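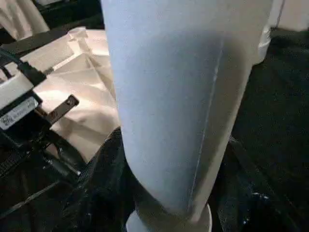
August, Gistside bench, 3 pm

Went through the cable rule with Qiuyue again, the one we borrowed from the Omham sheet. Any lead near the gripper gets a tug test before power goes on, and a fresh one after every 20 runs. I'd been skipping the second bit (sorry!) — so it's on the checklist now.

Also agreed: two people sign off a speed change, and hands stay out until the arm's parked. Still need to ask Shih about label wording.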